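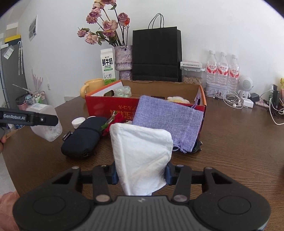
Žydrūnas Lill says the small stuff is always the worst of it. Furniture goes in a day, he told us on the phone, and then you stand there for a week with a pouch in one hand and a cable in the other.

Plenty of people in Hedstead seem to agree. The Small Things Drop-Off at the Hirnari reuse shop opened its second round on Friday morning and by lunch the side tables were full. Pouches, zip cases, folded cloths, fake flowers, cords, soft toys. Boxes inside of boxes.

The first round was in April and took in 228 boxes. Doors only this time, no browsing inside. You bring one box, you set it on the table, you step back. Masks please.

Rules are short. One cardboard box per household, any box, food boxes and shipping boxes both fine so long as they're clean. Flaps left open so the sorters can see in. Nothing over 30 pounds. No glass, no batteries, no medicine. No liquids, and that includes half-used shampoo, which came in by the bagful last time.

Aivar Grigaitė is running the sorting again. Her advice, given while she was carrying something else: put the cloth items at the side, folded, not stuffed down the middle. Cables coiled and tied. If a case has a zipper, open it and look before it goes in the box. People left house keys in April. Also a passport, which went home the same day.

"Pouches we can always use," she said. "Drawstring ones go first. Everybody wants them for travel, for soap, for chargers, whatever."

Artificial flowers are a yes this year. They were a no in April and people brought them anyway, so they now have a shelf. Stems with the wrapping still on are fine, leave it on. Bunches should be tied with string, no rubber bands.

Padded cases get checked for working zippers and sold from the shelf by the register once the shop reopens. Prices not set yet. Cloths are washed and bundled, napkins and hand towels in one bundle, bigger pieces in another. Anything with holes goes to the rag bin, and the rag bin is picked up by Disumetti, the cleaning supply place on the east side.

Cords are a headache. Hammad Arain has been trying to match loose ones with the things they belong to and is 3 bins behind. He would like people to put a strip of tape on the cord and write what it's for. A guess is okay. "Black cord, came from kitchen drawer" is better then nothing, he said, and he'll take it.

Not everyone is happy. Lok-yiu Yu, who dropped off a box just after opening, said the one-box limit doesn't work for anybody moving out of a bigger place. She had packed the rest and had to drive it home again. "I sorted all weekend. Now it's back in my hallway." Grigaitė said the limit stays for now but second boxes may be allowed on the last day, if there's room. Call ahead on that one.

The empty boxes get used too. Sturdy ones with handle holes are set aside for the pantry deliveries. They need 100 and had less than half of that when we left. Prefer the kind with flaps that still fold. Printing on the outside doesn't matter, in any langauge, any color.

If you want to pack at home ahead of time, the shop's own list goes like this. Bulky soft things in first. Wrapped items next to them. Flat cases last, on top or standing on edge. Don't tape the box shut. Write a phone number on one flap, in case something turns up that you didn't mean to give.

Akihiko Kudo is handling calls about things given away by mistake. He has a stack of unclaimed items from April, including a sewing kit, a child's watch and a ring in a matchbox. Describe it right and you can have it back.

Drop-off is at the side door, mornings only, closed Sunday. Park on the street and not in the loading area. Runs until the tables are full again or the end of the month, whichever comes first. Rain plan is the carport.

Posted 3 Jul 2020

This site uses cookies to remember your settings and count visits. By continuing to read you accept our cookie policy. Accept | Manage settings

Related items
Hirnari shop to stay closed to browsers through summer
What goes in the rag bin and what doesn't
Pantry deliveries: boxes still needed
Street parking changes near the east side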